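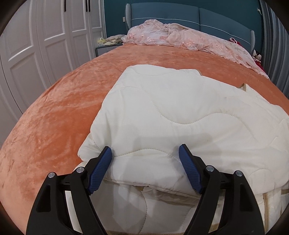 Photo: Tumaini Koech

Another agency ranking landed in my inbox this morning, and Gristley is in it again, up 10 places and described as "one to watch." I have been watching Gristley for a while. What I mostly see is press releases.

I worked in PR for long enough to know how these tables get made, so let me spoil it for you. Somebody emails a form. The form asks for fee income, headcount, and a paragraph on what went well. Somebody junior at the agency fills it in, somebody senior rounds it up, and the publisher prints it beside a full-page ad bought by the same agency. I filled in that form myself, two years running, at a shop that no longer exists. The first year I asked my boss whether "fee income" included the printing costs we passed along to clients. He said it did if we wanted to be in the top half.

Gristley says its income grew because of "deeper strategic partnerships." Fine. What is a deeper strategic partnership? From what I can piece together, it's the Nuvdale account, which came over in December when Nuvdale dropped Asadi after a pitch that everybody in town heard too much about. That's one client. If one client moves from one agency to another, the first one gets to be a growth story and the second one gets a gloomy paragraph about headwinds, and the amount of work being done in the world is exactly what it was before.

I'd also like to know what Nuvdale is getting for its money. The launch campaign claimed 507 pieces of coverage. I went looking for them one evening when I should have been doing my taxes. A great many were the same wire story, word for word, on local news sites that run anything with a headline attached. Some were on pages that had no visible readers and a lot of ads for gutter guards. I found 4 that a person had clearly sat down and written, and one of those was rude about the product.

None of this is fraud. I want to be fair about that. A reprint is a reprint and you're allowed to count it. But when the number goes up on a slide, with a big arrow, the client's marketing director is not picturing gutter guards. She's picturing newspapers.

Jana Kettler, who I shared a desk with back when we both believed in this stuff, used to keep two spreadsheets for every client. One had the full count. The other had only the pieces she'd be willing to read out loud in the meeting. The second one was short, and clients who saw it tended to stick around longer than the ones who got the arrow. I have no data for that, just Jana and me comparing notes over bad coffee, so take it for what it's worth. 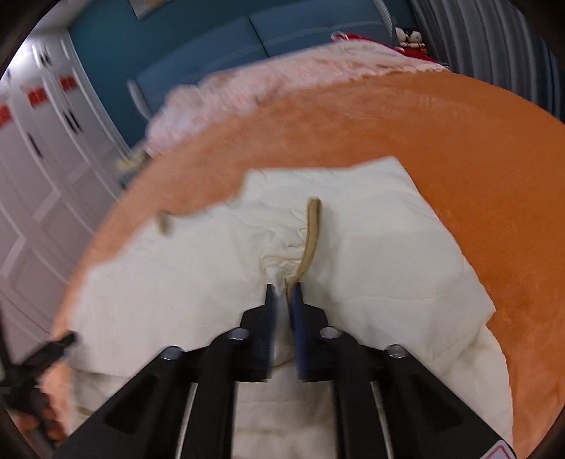
Negin Mohammadi wrote to me after my last post on this to say I was being unfair to the smaller agencies, that a place in the ranking is often the only way they get onto a pitch list at all, and that a procurement department will not call you back if it can't find you in a table somewhere.

I believe her. I've sat across from those procurement people. They had the list printed out, with a line drawn under the name where they'd stop calling. But that seems to me a complaint about procurement – and it makes the padding worse, because now a small firm that fills in the form truthfully sinks below the line, and the one that counts its printing bill gets the meeting. Negin also asked what I would do instead. I'd start with audited accounts or no entry. The publisher would lose half the table, and probably more than half the ads, so I'm not holding my breath.

Then there's the hiring. Gristley announced that Mahnaz Akbari is joining from Zukitz to run something called "reputation futures." I've met her once and she was sharp, and I hope they pay her properly. I also hope somebody tells her what the job is. When I started out, a new practice area meant a client had asked for something we didn't do. These days it seems to mean there's a hole in the website. Check back in a year and see if the page is still up. The last one they launched, the "purpose lab," now redirects to the contact form.

I did email Gristley to ask how much of the growth was Nuvdale and whether the headcount figure included freelancers. I got a pleasant reply saying they don't comment on individual clients, with a link to the press release. The freelancer question was skipped. I've asked again and will add the answer at the bottom of this post if one comes.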